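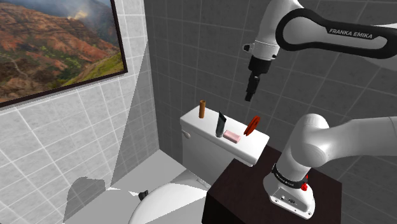 Litter box in small bathroom, cat refuses

LesiaD
Hello all. We adopted Lollow from the shelter, she is five years old and very calm. Her box stands in the bathroom and she used it well until April 10, 2018, when I changed to pellets. Now she goes on the bath mat. The vet found nothing wrong. What should I try?

gilmartin_d
Go back to the old litter. Cats hate pellets under their feet.

BurgiP
I don't agree completely. Our Dandow learned pellets in 30 days. We mixed them in by one spoon each day. Maybe Lesia changed too fast?

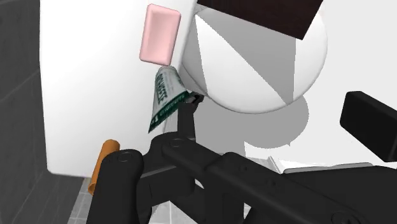
Pink soap and a tube

LesiaD
Yes, I changed all in one evening. I have also washed the box with perfumed soap, can this be the problem?

Ailbhe_R
It can. Hot water and plain dish soap are enough. And take away the mat for now.

gilmartin_d
Spoon by spoon is a lot of work for something the cat did not ask for. I paid 50 for a big bag of pellets and gave it away.

BurgiP
Every cat is different, Dymphna. Mine is 11 and still learns.

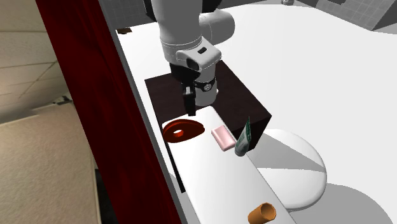 Household things on the white board

LesiaD
Small update. I bought the old litter again and washed the box without perfume. Two days with no accident. I will try Burgi's spoon method in July, when I have vacation.

Ailbhe_R
Good news. Keep the mat away one more week, please.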